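Hilo sobre la palabra «hilo», y también sobre puntos, nudos, puntadas y otras cosas con las que me peleo en español desde hace años.

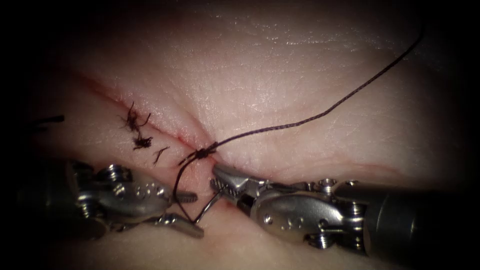

Yo empezaría por «punto», que tiene muchísimas más acepciones que «hilo» y a los extranjeros os vuelve locos, me contestan a los dos minutos. Y además «punto» es lo que se da el cirujano, lo que hace mi abuela con las agujas y lo que pongo yo al final de esta frase.

Tiene razón quien me escribe, pero yo empiezo con «hilo» y llegaré a «punto» más tarde. Tengo mis fichas en este orden y si las cambio me pierdo.

Para los que no me conocen: no soy hispanohablante de nacimiento. Traduzco al español textos técnicos y domésticos (instrucciones de costura, folletos de clínica, catálogos de lanas) y un colega nativo me los revisa siempre. Las fichas son las palabras que él me ha corregido.

Las guardo en Stultik, que es un programa de tarjetas bastante feo pero que me permite poner la frase entera. De la familia de coser, atar y tejer tengo 163. No las voy a publicar todas, estad tranquilos.

Primera sorpresa cuando llegué: «hilo» sirve para casi todo lo delgado y largo. El hilo de coser, el hilo de cobre, el hilo dental, un hilo de agua, un hilo de aceite en la receta, un hilo de voz. En mi lengua son palabras distintas y yo buscaba seis, cuando bastaba una.

El «hilo de aceite» me parece de las expresiones más bonitas de las recetas. «Añadir el aceite en hilo». La primera vez escribí «en una línea fina y continua». Mi revisor lo tachó sin comentario.

Luego está el hilo de la conversación. Se pierde, se retoma, se sigue, se corta. Esto lo entendí sin ayuda, porque muchas lenguas tienen la misma imagen. Lo que no entendía era «al hilo de lo que decías». Creía que era un insulto muy educado.

También «pender de un hilo», que se dice de la vida de una persona y del contrato de un entrenador con la misma tranquilidad.

Y «hilar fino». Este lo uso demasiado, lo sé. Cuando se aprende una expresión que suena bien, se mete en todas partes, como el perejil.

Pequeña trampa: «hilera» no es un hilo pequeño ni grande. Es una fila. Y «hilar» es hacer hilo, mientras que «hilvanar» es coser con puntadas largas y provisionales. Yo hilvanaba donde tenía que hilar y al revés, en un folleto de 470 páginas que el cliente llamaba folleto.

Ese cliente era Dulstead, que hace manuales para escuelas de corte y confección. Les estoy agradecido porque pagan a tiempo y porque todo lo que sé de dobladillos lo sé por ellos.

«Hilvanar» tiene además su sentido figurado, que es estupendo: hilvanar un discurso, hilvanar una excusa, no ser capaz de hilvanar dos frases seguidas. Esto último lo digo de mí mismo por teléfono. Por escrito me defiendo, por teléfono soy otra persona.

Sigo con «hebra». En teoría es el trozo de hilo que se mete en la aguja. En la práctica también es la del azafrán, la de la carne cuando se deshace y la del tabaco. Y «pegar la hebra» es ponerse a hablar largo rato. Mi vecina pega la hebra en el portal y se me derriten las compras.

Me preguntan si «hebra» y «hilo» se pueden cambiar sin problema. Para coser a mano, mi revisor distingue: el hilo está en el carrete, la hebra es lo que cortas y enhebras. No todo el mundo lo respeta, pero a mí me ayuda, y en las instrucciones lo mantengo.

«Enhebrar» también se puede decir «enhilar», aunque yo lo he oído poco. Lo que oigo es «pásame el hilo por la aguja, que no veo».

Ahora sí, «punto».

Punto de cruz, punto atrás, punto de ojal, punto bobo, punto del revés. «Hacer punto» es tejer con dos agujas. Pero si dices que algo está «a punto», está listo. Y «a punto de nieve» son las claras. Y «en su punto» es la carne. Yo he servido carne «a punto de nieve» en un menú traducido, y lo imprimieron.

El menú era de un restaurante de Sowerby que quería recibir a turistas españoles. Fueron muy amables. Lo corrigieron con bolígrafo, uno por uno, y me invitaron a comer.

En las heridas también se dice «puntos»: te dan puntos, te quitan los puntos, se te salta un punto. El verbo me costó mucho. Yo decía «me hicieron puntos», y la gente me entendía pero ponía una cara. Se dan. Le dieron cinco puntos. Y luego «quitar», que en la clínica puede ser «retirar», porque en los folletos todo se retira.

«Sutura» es la palabra del folleto, «puntos» es la palabra del paciente. En un texto para pacientes pongo «puntos» y la primera vez añado «(sutura)» entre paréntesis. En un texto para estudiantes hago lo contrario.

«Puntada» existe, claro. Pero una puntada es el gesto en la tela, cada paso de la aguja. «No dar puntada sin hilo»: no hacer nada sin interés propio. Este refrán se lo apliqué a una clienta como elogio. Pensaba que significaba ser muy metódica. Ella era de Valladolid y tardó en contestar el correo.

(Seguimos siendo amigos. Me manda correcciones sin que se las pida, que es una forma de afecto.)

Y en México, me avisa otra lectora, una «puntada» puede ser una ocurrencia graciosa. No lo sabía. Ficha nueva.

Pasamos a los nudos, que me gustan más.

«Nudo» sirve para la cuerda, la madera, la garganta, las carreteras, los barcos y las obras de teatro. Planteamiento, nudo y desenlace. Cuando entendí que «desenlace» era literalmente deshacer un lazo, me levanté de la silla. Llevaba años diciendo «desenlace» como quien dice «miércoles».

Lo mismo con «enlace»: el de la página web, el de la boda, el sindical, el químico. Todo son lazos. Y yo que lo traducía mentalmente cada vez.

¿«Hacer un nudo» o «echar un nudo»? Las dos cosas las he oído. Mi revisor dice «hacer» y no quiere discutir más. En los manuales de Dulstead el nudo «se hace» y luego «se remata». Rematar es otra joya: terminar la costura para que no se suelte, marcar un gol, vender barato lo que queda, acabar con alguien. «De remate» solo va con los locos y con los tontos, por lo que he podido comprobar.

Error mío muy repetido: «desnudar» un nudo. Por favor, no lo hagáis. Se deshace, se desata, se suelta, o se «desanuda». Lo puse en la descripción de un cordón de zapato.

«Atar cabos» me costó un invierno. Cabo es el extremo de un hilo o de una cuerda, y también un militar, y también un trozo de tierra que entra en el mar. «No dejar cabos sueltos», «de cabo a rabo», «al fin y al cabo», «llevar a cabo». Uno aprende «llevar a cabo» en la segunda semana de clase y no se pregunta jamás qué cabo es ese.

La palabra que menos me obedece es «ovillo». No por el significado (la bola de lana), sino porque digo «novillo», y «hacer novillos» es faltar a clase. «Hacerse un ovillo» es encogerse. He escrito que un gato se hacía novillos en el sofá. El texto era para Kindness, una tienda pequeña de lanas, y lo dejaron en las redes porque les pareció a propósito.

De Kindness me viene también la duda entre «madeja» y «ovillo». La madeja es la lana recogida en vueltas, floja, que hay que devanar. El ovillo ya es la bola. El catálogo inglés tenía más palabras que yo respuestas, y al final preguntamos a una tejedora, que nos dijo que ella a casi todo lo llama «ovillo».

«Devanar» la uso solo con «los sesos», lo confieso. Devanarse los sesos. Imagino una señora sacando hilo de una cabeza con mucha paciencia.

Lista corta de verbos que confundo todavía, por si a alguien le sirve:
zurcir (arreglar un agujero en la tela)
remendar (poner un trozo)
coser (todo lo demás)
cocer (en la olla, y en media América suena igual que coser)
recoser, que existe y que mi revisor me cambia igualmente

Con «coser» y «cocer» tengo una ventaja sobre muchos nativos: como los aprendí leyendo, no me equivoco. Es mi única ventaja y pienso usarla hasta el final.

«Zurcir» tiene un imperativo muy antipático: «que te zurzan». Me lo dijo un señor en una ventanilla y le di las gracias.

Alguien pregunta por «coser y cantar». Sí, significa que es muy fácil. Quien lo inventó no había puesto una cremallera.

Y por «costura» y «cicatriz». Para mí la costura está en la ropa, aunque en textos antiguos y en alguna novela se encuentra también para la piel. En un folleto no lo pondría. En un poema sí.

Otra pregunta: cuántas palabras hay que saber para traducir un manual de costura. No lo sé, depende del manual. Mi glosario tiene alrededor de 1000 entradas y la mitad son maneras de decir que algo debe quedar plano.

«Sin que tire» es la que me faltó mucho tiempo. El hilo tira, la tela tira, la sisa tira, un punto en la rodilla tira al doblarla. En español las cosas tiran sin que haya quien tire de ellas. Yo escribía «sin producir tensión excesiva» y parecía que hablaba de un puente.

Me corrigen dos cosas desde ayer, las apunto: «bies» no se pronuncia como yo pensaba, y «pespunte» es masculino. Lo de «pespunte» lo sabía, fue el teclado. Lo de «bies» no.

En julio quiero hacer otro hilo con las palabras de la cocina, que están peor ordenadas. De momento tengo 33 fichas y cinco son de maneras de cortar la cebolla. Si tenéis alguna de vuestra región, dejadla por aquí, y decidme de dónde es, porque mi revisor me lo va a preguntar.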